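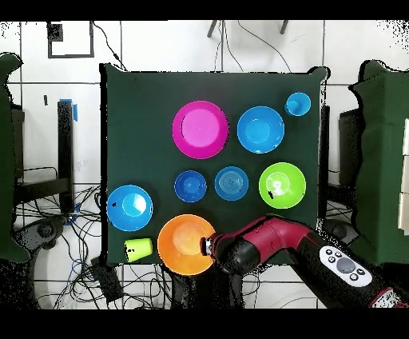

Page last changed: 14th May

Same Bowl, Same Place: Writing Down the Rules for Tabletop Trials
By the Wiler features desk

Results from tabletop manipulation work are hard to compare. One lab reports a grasp rate on bowls, another on cups, and neither says where the dishes stood when the arm started moving. The Flelcombe practice note, revised in November, tries to fix the layout before anyone argues about the score.

Its first requirement is a plain board in one dark color, laid flat, with a full set of 10 plastic dishes on it. Plates, bowls and cups must all appear. A cup may start upright or on its side, but the log has to say which. In the layout shown, the yellow-green cup lies on its side next to the large orange bowl, and the gripper is at the bowl's right rim.

Contact is the second subject. The note treats a touch on the rim as the start of an attempt, whether or not the dish is then lifted. Labs that count only lifts will see their rates fall. A run consists of 200 attempts, with the layout reset after every 2. Anything claimed as a general result needs 1,000.

Marks and wear are handled briefly. Scuffed dishes can stay in use if the same set is kept for the whole run — swapping one partway through voids it. Glare inside a glossy bowl must be noted, and lamps may not be moved to remove it.

The clause on cables is weaker. It asks that they be kept off the board and says little about the floor. Yakubu, which runs a similar protocol, requires a marked cable route. The next revision is expected to adopt that wording.

Related items
Modell grippers: reading the force tables
Yakubu protocol, second edition: what changed
When is a grasp a grasp?

Contact the desk | Copyright Wiler | Back to top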